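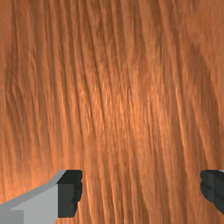

How do I stop an old PC game running far too fast?

Cap the frame rate. Loads of older games tie their speed to it, so at 300 fps everything whizzes about. Set 60 in your graphics driver, or 30 if it's still daft. Per game, not globaly.

Still won't start? Try compatibility mode first. Right click the exe, Properties, tick the box. Move the folder out of Program Files too — saves often fail in there.
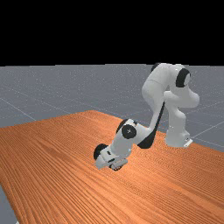
Back up the saves before you patch anything. Lost 44 hours of a campaign that way, never agian. Copy to a USB stick, name it by month, done. Sound crackling: drop to 2 speakers in Windows settings, then restart the game.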